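Jurnance 3 is out today, 2026-07-01

I'm Tsion Berhe, and I look after the grasp planner at Dulorach. We're so pleased with this one! Jurnance now picks its own approach angle on a cluttered table, so you can stop hand-tuning every pick (I certainly won't miss it). 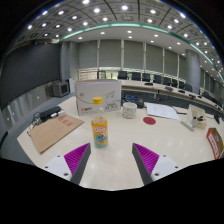
What's new

Labelled bottles, mugs and boxes each get their own grip width. Planning logs now open in colour, too.

Questions? Ask for Zakhar Lysenko at Dulorach.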